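We finally gave up on the old office water cooler in January, after two winters of it humming like a bus at a stoplight. I'd been nursing it along with a new tap and a lot of wishful thinking, but the chiller had quit for good and we were all drinking lukewarm water and pretending we liked it. 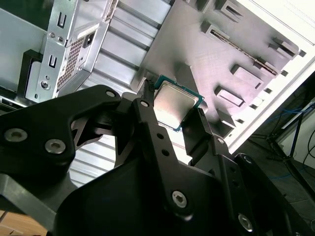 So I spent more evenings than I care to admit reading up on bottle fillers (my poor family!). I went back and forth between an Inora wall unit and a freestanding Fevano, and Hanan Kassab from the front desk kept asking for the one thing I hadn't thought of, which was a spout tall enough for her giant gym bottle. The Fevano has it. It came to $652 before the filter, and the filter was another $46, so not pocket change for a little shop like ours. 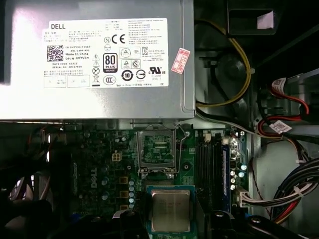 Putting it in took me most of an afternoon, mainly because the shutoff valve was hiding behind a cabinet I had to empty first. Before I plugged anything in I went looking for the label, same as I would on a computer. Dell puts a big white one right on the power supply, with the part number and the 80 Plus Bronze badge and everything, and I do wish cooler makers were as generous! Mine was on the underside, in gray on gray, and I read it lying on my back with a flashlight. Anyway, it's running, it's quiet, and the water is so cold it makes my teeth ache. I still have to sort out the drip tray, which sits a little crooked.

Comments

Oanh Mai: How long does a bottle take to fill? Ours is so slow I go make toast.

Hanan Kassab: My big one takes around 30 seconds. Very happy over here!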